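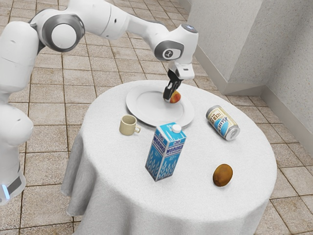
Posted by Guido Pace, Feb 24, 2022

Is the Bralell table-clearing pack worth paying for?

We already have the Plodeo simulator and a single-arm licence. Bralell sell an add-on pack of table scenes with a round table, a cloth, crockery and groceries, and I have been on the trial since January. Putting fruit on the plate is the task I care about. The mug and milk carton look good enough to me, but I can't tell how well any of it carries over to a real arm. The trial runs out in 8 days. Has anyone here bought it?

tilly_bm
We bought it for the Batstead lab. The fruit is fine. The can on its side was more bother, as ours rolled at the slightest touch until we raised the friction in the object file. Check that setting before you judge the grasping. Carry-over was fair for the plate task once we varied the lighting, and poor for the mug handle. Support took 3 days to reply but the answer was right. You get 2 seats with the licence, and extra ones are charged separately.

Siqueira
depends what you pay. I'd ask for another month of trial, they gave me one

r.oakes
I haven't used the full pack, only the demo. It ran slowly on my machine with the cloth folds switched on. There is a flat cloth option in the scene menu and it made no difference to my results. Also, the labels on the packaging are part of the texture files, so you can swap them if you need your own products on the table. It took me 6 tries to get the file size right.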